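[grisville-estates-it] Re: Removal of drives before the August collection

From: Selma Dimitrov
To: grisville-estates-it
Subject: Re: Removal of drives before the August collection

Dear colleagues,

I write in reply to the message from Welington Rocha, the relevant part of which is quoted below, and to confirm the arrangements for the withdrawal of computers from the teaching rooms and the Brultier annexe.

Welington Rocha wrote:

> The inventory for the annexe lists 168 machines for disposal. Before
> our staff begin, we should be grateful for a ruling on three matters.
>
> Firstly, the previous instruction states that drives are to be removed
> "with their fittings". It is not clear to us whether the plastic caddy
> is a fitting for this purpose. In the last round some departments sent
> the drive in its caddy and others sent the bare drive, and the store
> at Tavares had to sort the two by hand.
>
> Secondly, may the data cables be discarded? We have a full drawer of
> them already and do not wish to fill another.
>
> Thirdly, Everaldo Bragança has pointed out that several caddies were
> broken last year by being pulled while the cables were still attached.
> Could the sheet say plainly in what order the work is to be done?

The answers are as follows, and they replace section 5 of the existing instruction.

On the first matter, the caddy stays with the case. Drives are to be sent to Tavares bare. The cases are to be offered to Ladico for reuse, and Ladico has asked that each one should arrive with its caddies in place, including any that were never used. A case with a missing caddy is accepted, but it is entered at the lower rate. Where a caddy is cracked, or the tab has come away, please leave it in the bay and write "caddy damaged" on the label.

On the second matter, data cables in good condition should be left inside the case, unplugged at the drive end only. Cables with a broken clip may be put in the small electrical waste. Power leads are part of the supply and must not be cut under any circumstances. We received 4 cases last year in which the leads had been cut close to the supply, and none of them could be passed on.

On the third matter, Mr Bragança is quite right, and I am obliged to him. The order of work is now:

Shut down the machine and disconnect it from the mains.
Hold the power button in for 5 seconds.
Remove the side panel and keep its screws in the bag provided.
Unplug the data cable from the drive, holding it by the plug.
Unplug the power connector from the drive in the same way.
Release the caddy by its tab and draw it out straight.
Take the drive out of the caddy and return the empty caddy to its bay.
Write the asset number of the case on the drive label before starting on the next machine.

The last step has been the weakest in past years. Drives were stacked first and labelled afterwards, and Shuk-fan Kuo spent the better part of a week matching serial numbers to cases from the purchase records. The store will now return any box that contains an unlabelled drive.

A full box holds 45 drives in the card dividers. Please do not add a further layer on top, even if the lid will close. Drives should be placed with the circuit board facing the same way throughout the box, and should not be handled by the board or by the connector. Anti-static wrist straps can be signed for at the Grisville service desk between 9 a.m. and 4 p.m.

Departments have also asked which type of caddy they should expect. The older machines have a metal cage with screws at the side, and for those the screws should be put back in the cage once the drive is out. The others have a caddy with a blue tab and need no tools at the bay. If you meet anything else, please leave it alone and inform the service desk, quoting the asset number.

The caddies with the blue tab:
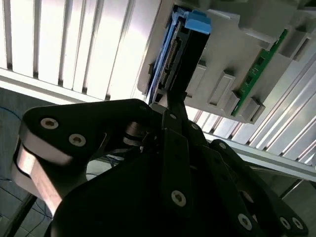
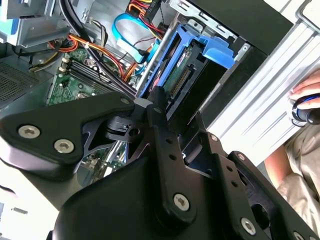

Marcelino Quintana will hold the master list and should be told when each room is finished. A message giving the room number, the number of drives removed and the number of cases left without a drive is sufficient. Cases that had no drive when they were opened must still be listed, with the words "none found" in the drive column. A blank entry will be treated as a drive that has not been accounted for, and the department will be asked to look for it.

Machines with more than one drive require one line for each. Please look in the upper bays as well as the lower ones, as a second drive was overlooked in two of the library machines and found only at Tavares.

I should add that solid-state drives fixed directly to the main board are outside this instruction. They will be dealt with separately by Mr Quintana's section, and those cases should be set to one side with the panel refitted.

The revised sheet will be placed in the usual shared folder under the old file name, so that existing links continue to work. Printed copies of the earlier version should be taken down from workshop walls. Comments on the wording may be sent to this list until the end of the month, after which the sheet will be regarded as settled for the August collection.

Yours faithfully,

Selma Dimitrov
Equipment and Disposals
Grisville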